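Wednesday, late

Choir tonight and I'm still buzzing! We finally sang the whole Mostyn setting straight through, all 4 movements, and the altos came in where they were supposed to in the third one (me included, after weeks of guessing). Chiamaka Okafor took the solo because Khang Ninh has a cold, and she just opened her mouth and filled the hall. I got goosebumps and nearly missed my own entry.

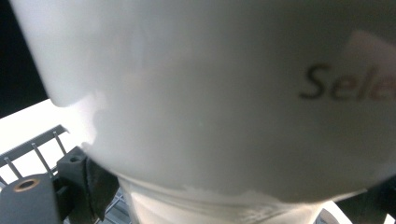 The other big news is the November concert. We've sold 50 tickets already and the church holds 400, so there's a way to go, but I love that people are buying this early. Khang wants to print 2,000 flyers - far too many if you ask me, though I said I'd take a stack to the library on my way to work.

Must practice the Latin in the last movement. I keep swallowing the ends of the words, and it's so fast! Sang it in the car all the way home with the windows up. Now my throat is scratchy and I can't sleep, and I don't mind a bit.

Recent entries
First rehearsal back
The long drive to Bamside
New folder, old music
Learning to count rests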